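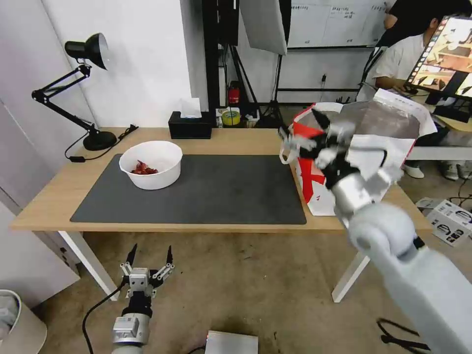

Foto: Laboratório de Manipulação Kustmont / Divulgação

Avaliação: Plundton 2, pacote de aprendizado por imitação para manipulação bimanual

Publicado em 19/3/19

O Plundton 2 treina políticas de controle a partir de demonstrações teleoperadas. A versão anterior previa uma ação por ciclo e acumulava erro em tarefas longas. A atual prevê blocos de 38 ações e executa as 8 primeiras antes de consultar de novo as câmeras. O método foi descrito pela equipe da Kustmont em agosto. Esta avaliação trata do que muda no uso.

Instalação e dados

A instalação exige a biblioteca de comunicação Seltetti compilada localmente. O conversor de registros aceita o formato antigo, mas descarta sem aviso os episódios com lacunas na leitura das juntas. Convém conferir o total de episódios depois da conversão. Treinamos com 80 demonstrações por tarefa, em 4.000 épocas, mantendo os parâmetros de fábrica, exceto a taxa de aprendizado, reduzida à metade.

Calibração

A calibração entre câmera e braço continua sendo a etapa mais frágil. O procedimento Peng, incluído no pacote, pede poses bem distribuídas pelo volume de trabalho e rejeita o conjunto inteiro quando uma delas falha. O manual não informa qual pose causou a rejeição.
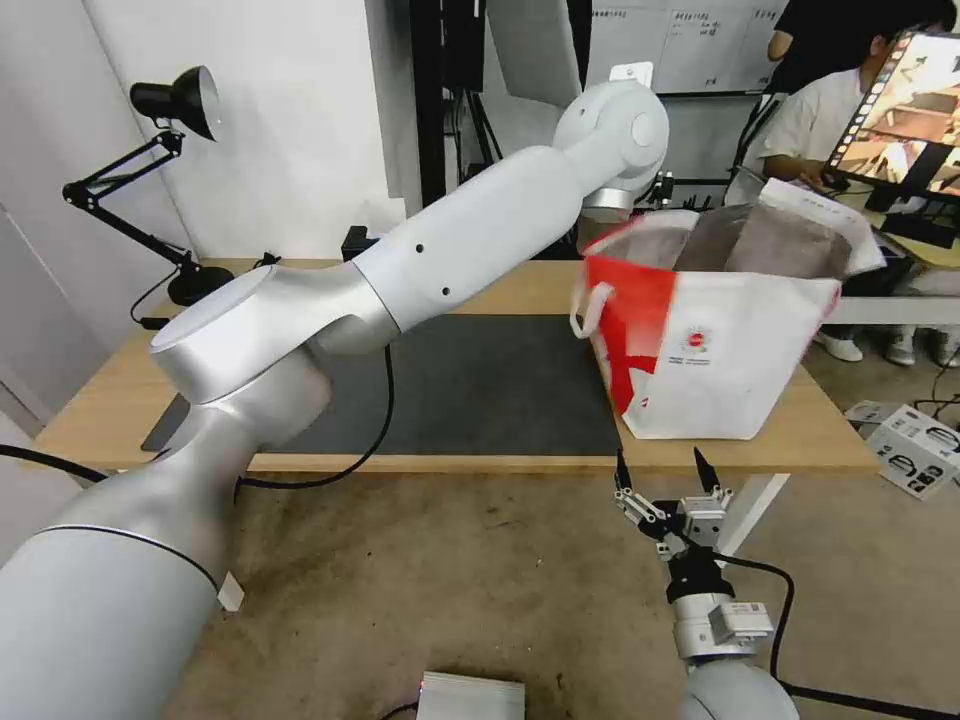
A previsão em blocos reduz a hesitação perto do contato, defeito conhecido da versão 1. O ganho é menor quando um elo encobre parte do campo visual. Com o braço estendido sobre a mesa, o elo superior e o cotovelo ocupam boa parte da vista da câmera de cabeça, enquanto a sacola branca e vermelha, à direita, permanece desimpedida. Para objetos nessa posição, a política dispõe de informação visual contínua; para os que ficam atrás do braço, depende do histórico de observações, que o Plundton 2 limita a dois quadros. Ampliar esse histórico é possível pelo arquivo de configuração, com custo considerável de memória.

Limitações

Não há estimativa de incerteza por bloco. Se a cena muda durante a execução, o sistema só reage na consulta seguinte. O visualizador de trajetórias sobrepõe os dois braços na mesma cor e não permite isolar juntas.

Parecer

Recomendado para grupos que já usam a versão 1 e têm dados convertidos. Para quem começa do zero, a documentação da calibração ainda é insuficiente. Os resultados publicados pela equipe referem-se a tarefas sobre bancada, com iluminação fixa, e não devem ser estendidos a outras condições sem novo conjunto de demonstrações.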